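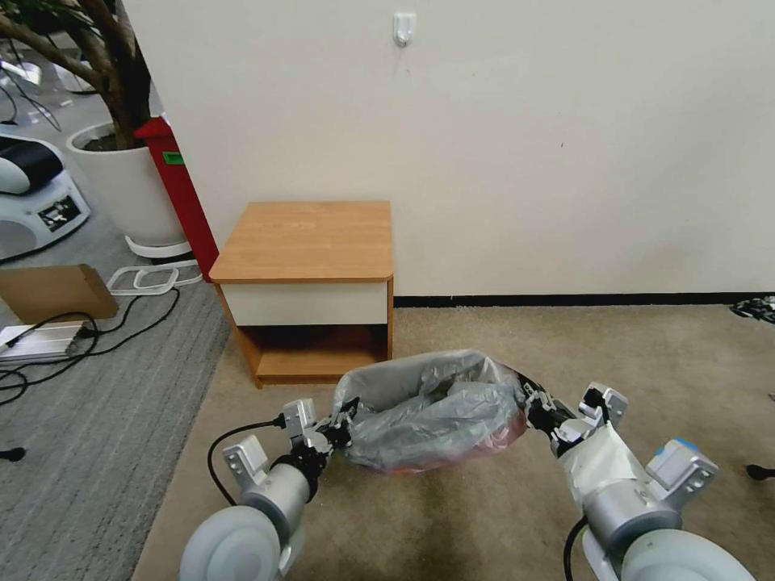
*Small bin with gray liner, beige carpet.*

**Ticket:** Clino reorders liners we already have
**Site:** Brotholm guest rooms
**Opened by:** Najwa Hijazi
**Assigned to:** Jad Smadi
**Opened:** 7 Jul 2026
**Status:** open

**Najwa Hijazi**

Clino has put in another order with Tisano for 2,000 small bin liners. The last delivery is still on the shelf with the tape on the boxes. Please don't tell me to refresh the page. I've refreshed the page.

**Jad Smadi**

Can you tell me the number on the stock screen, and whether the last delivery was booked in as received?

**Najwa Hijazi**

The stock screen says 17. Fouad went through the closet by hand and got 1,244, and he did it twice because he didn't believe it the first time either. The delivery was booked in. I have the receipt from the tablet, with his name on it.

**Jad Smadi**

Thanks. The usual cause is a unit mismatch. If the item is set up in rolls and the delivery is booked in single liners, the totals drift apart. I've corrected the unit on the item card and forced a recalculation. Should be right now.

**Najwa Hijazi**

"Should be right" is what we got for the pillowcases. It still says 17. If the units were wrong I'd expect the number to move when you fix them.

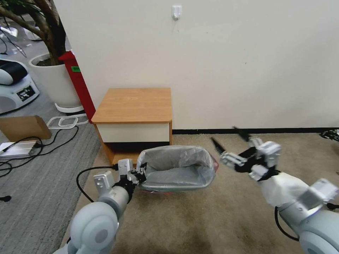

Does changing the unit on an item card update stock that was booked in earlier?

Only deliveries booked after the change use the new unit; older ones keep whatever was set on the day they came in.

**Najwa Hijazi**

I copied that from your own help page. So the recalculation was never going to do anything, was it? I'd like to hear what it was meant to do before anyone presses it again.

**Jad Smadi**

Fair point. It rebuilds totals from the existing bookings, so it would only have helped if one had been skipped. I've put the unit back the way it was and asked Hiba to look at the location records.

**Hiba Daher**

Found something. The Brotholm account has 2 storage locations with the same name. One was added when the Hsu import was run. The delivery went into the imported one, and the reorder rule is watching the original. Nothing is lost, but the rule can't see it.

**Fouad Nassar**

The tablet only ever offers me one closet to pick. How was I supposed to choose the wrong one?

**Hiba Daher**

You weren't. The tablet merges locations with matching names in the list and then saves to whichever was created last. I'd call that a bug. Karim thinks it was done on purpose - we disagree.
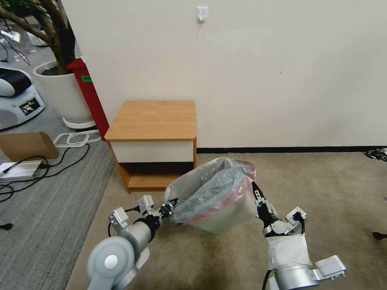 I've moved the liner stock over to the original location and paused the reorder rule for liners only. Everything else on the account still reorders as normal, so please check towels and soap for the same problem before you approve anything.

**Najwa Hijazi**

Stock screen now matches Fouad's count. Soap is off too. Towels look fine, though I won't swear to it until someone has been through them.

**Karim Akl**

Tisano has agreed to hold the extra liner order. The duplicate location can't be deleted while it has history on it, so I've renamed it and hidden it from the tablet. A proper fix is planned for August.

**Najwa Hijazi**

Planned or scheduled? Leave this open, please. I'll close it when a delivery goes into the right closet without one of us watching it.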